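Home Organization and Display, Session 4
Open Shelving: What Goes on Top, What Goes Inside
Course leader: Leonor Leitão

Welcome back! Last week was all closed storage, and I promised you something more fun. Open cubby units are my favorite piece of furniture to teach with. They're simple, they show every choice you make, and you can change your mind in a minute.

Bring your floor sketch from session 3. Pejman Ghasemi's group still needs to add wall heights.

1. Start with the top

A top with a raised back and a short side panel works like a shallow tray. Round things are less likely to wander off the back, and the edges give your eye a place to stop. Fruit is wonderful practice material, cheap and colorful, and you get to eat it afterward! On a white unit like ours, even one apple has real presence. Spread a few pieces out first, with plenty of white between them, and look from the doorway before you move anything. 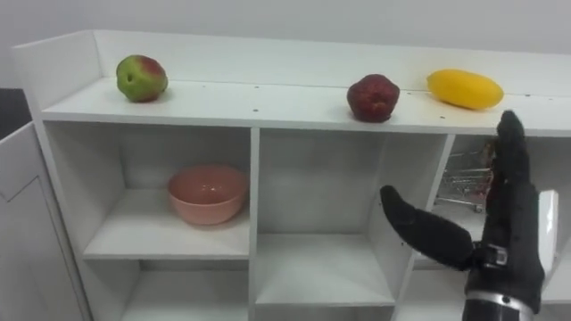 2. Edit down

Now take things away. I love this part. Try the top with fewer pieces, then with one, and write down which version you'd be happy to see every morning. A green apple with a blush of red already has two colors going on, so it can hold a long shelf by itself. Turn it too – stem side, bottom side, blush toward the window. Small turns change a lot more than you'd expect.

Things that are easy to miss:

- Dark specks or screw holes on a white board. They show up more as the shelf gets emptier.
- Shadows. A soft one is lovely, a hard one means the lamp is too low.
- Deep reds against white. They pull the eye fast, so decide where you want people looking.

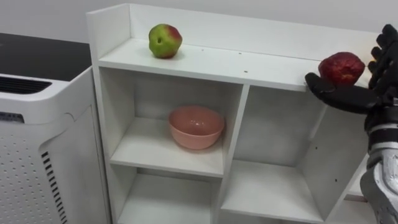

3. Fill the cubbies (a little)

Leave some compartments open. Jamshid Kazemi asked on Wednesday whether that's wasted space, and I say no, you'll want it by October! Put one good shape in a cubby and stop. A round pink bowl with a matte finish is perfect against all those straight white panels.

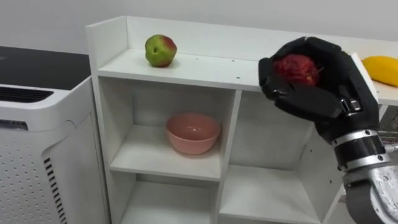
Try the bowl at the center of its cubby, then off to one side and closer to the front. Off-center feels more relaxed to me, but Arash Farahani makes a good case for the middle, and we'll argue it out in class.

For next time

Measure one shelf at home, width and depth. Style it with no more than 5 objects, leave it for 72 hours, and note what your household moved.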